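Call for contributors — vector packaging illustrations
Flokent licenses flat vector sets of jars, cartons and bottles. Ref. 914.
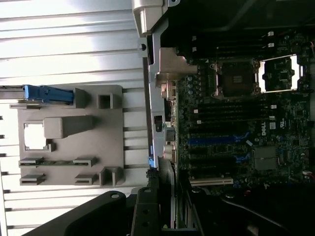
What we need
Sets of 35 icons, layered, outlines expanded, no brand names.
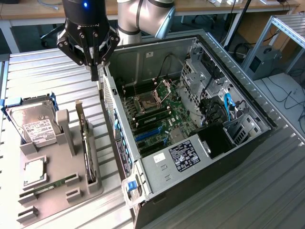

How to apply
Send three sample files and a keyword list to the Lastimby office by 29/09/2022.

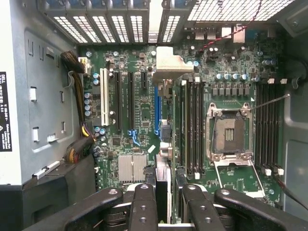
Flokent Contributor Desk, Submissions Editor
Accepted sets are paid per set — 126 euros, on approval. 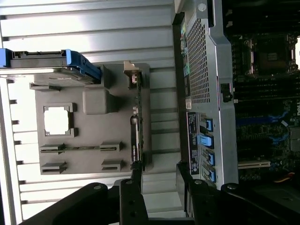 Which file format is required?
EPS 10, with a JPEG preview.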